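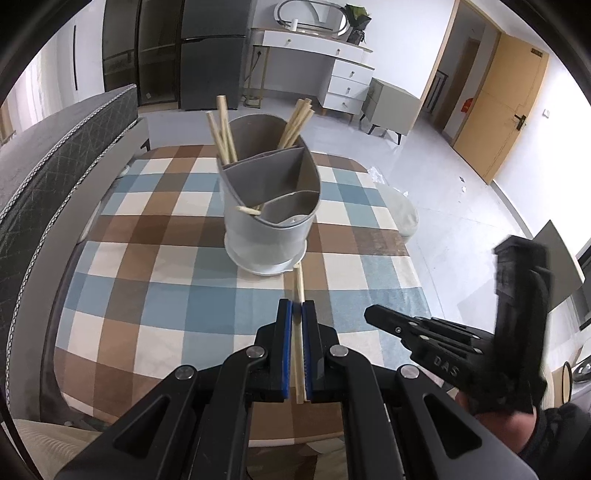 Os pauzinhos no porta-talheres, com a toalha xadrez por baixo

Pessoal da lista, boa noite!

Desculpem a demora, li a mensagem do Kourosh na semana passada e fui deixando (a casa está de pernas para o ar desde que mudei a mesa para o quarto).

Em 2018-02-19, Kourosh Shirazi escreveu:
> Alguém aí guarda pauzinhos de madeira em pé? Os meus vivem
> na gaveta, misturados com as colheres, e nunca acho um par
> do mesmo comprimento. Vi um porta-talheres com divisórias na
> Sharifi, mas fiquei na dúvida se cabe tudo. E a Desta diz que
> um copo resolve.

Kourosh, eu guardo em pé e não volto para a gaveta por nada! O meu é oval, alto, com três divisões, e fica em cima de uma base redonda branca de borda levantada. Os pauzinhos vão quase todos na divisão grande, lá atrás, e na pequena da frente ponho o que sobra – ela é mais baixa, então coisa curta não some lá dentro. Se forem pauzinhos compridos, olha a altura antes de comprar.

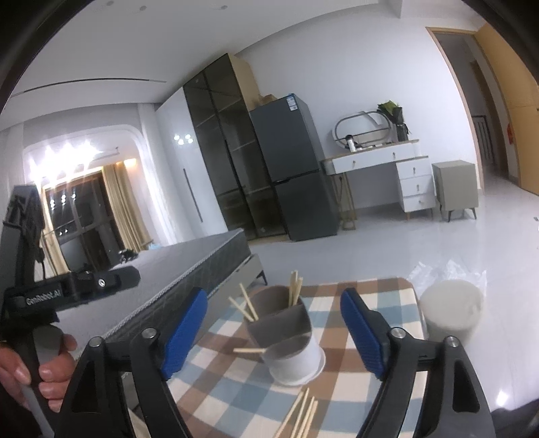
Quanto ao copo da Desta, já usei muito copo de papel e para dois ou três pauzinhos serve bem. O problema é que copo leve tomba à toa, e o de plástico é o pior de todos. Se for por esse caminho, põe umas pedrinhas no fundo ou arranja um de cerâmica, bem pesado.

Comprei um pacote de 50 em setembro e ainda não sei o que fazer com tanto pauzinho. Se alguém de Birlow quiser uma parte, é só falar, levo no próximo encontro. E o Meirion, que prometeu mandar a receita do macarrão frio, cadê?

Abraços,
Getsemaní

Última atualização: há 2 dias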